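Filed under: Makers / Local / Robots & Automation

Shared shop's tabletop arm build gets its first open evening

The robot arm project at the Grivero workshop is far enough along to show people, and on 2022-07-23 the members did just that. Doors open at the side entrance, coffee in the paint room, arm running in the back. Good crowd for a hot evening.

Goal is simple enough. Get an arm to handle small household things on a table without someone typing in every move. Toivo Niskanen started it last winter after a talk at the shop, and it has eaten most of his free evenings since. Tuulikki Pitkänen does the software. Valtteri Turunen does power, mounts and anything that needs a drill.

Budget so far is 3000 euros, not counting the arm, which the shop bought secondhand through a member's employer. Most of it went on the computer. Another 800 is set aside for a second gripper, maybe, if the first one keeps giving them trouble with flat objects.

"Flat stuff is the worst," Niskanen said. "Anything lying right down on the table, you have to come in so low. We've scratched the wood a few times allready."
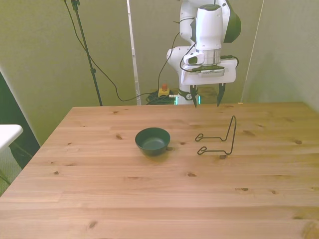 Turunen is the one who fought for a proper fixed setup. Before that the arm was put up and taken down for every session, and each time the positions were off by a bit and an evening was gone fixing them. Now the base stays put behind the pine table and the tools stay out. The two pointed black fingers on the gripper are the part he keeps coming back to, good for reaching into tight spots he says, less good on anything round and smooth. The green bowl is a regular test piece for that reason. So is the bent-wire stand next to it, thin metal, not much to grab, and easy to knock over when it's upright. Cables are next on his list. They still run across the floor back there with the red stop button sitting on top of them, and he wants that button up at table height on a bracket before the fall course.

Software side is moving slower. Pitkänen calls her control program Oten and has rewritten it twice. Current version has logged 813 practice runs, and she keeps all of them, bad ones included. It plans the path, checks the height over the table, then goes. Speed is capped low while visitors are in the room. She would like to swap the planner again but has been told to wait untill after summer.

Vilja Kallio, who runs the beginner evenings, wants the arm for teaching. Her plan is a 7 week course, small group, starting when the shop reopens after the break. Each pair would get a task of their own and write it up at the end. No programming background needed, she said, but bring a laptop that holds a charge.

Not everybody is sold. Tymofii Melnychuk, a woodworker and long-time member, said the back corner used to be clamping space and he would like some of it back. He did stay most of the evening, and offered to sand the scratches out of the table.

The shop is also talking with Manninen, the hardware store on the same street, about brackets and cable trunking at cost. Nothing signed yet.

Next open evening is planned for after the summer break, date to be posted on the door and on the members' list. Course sign-up sheet is at the front desk, ask for Kallio.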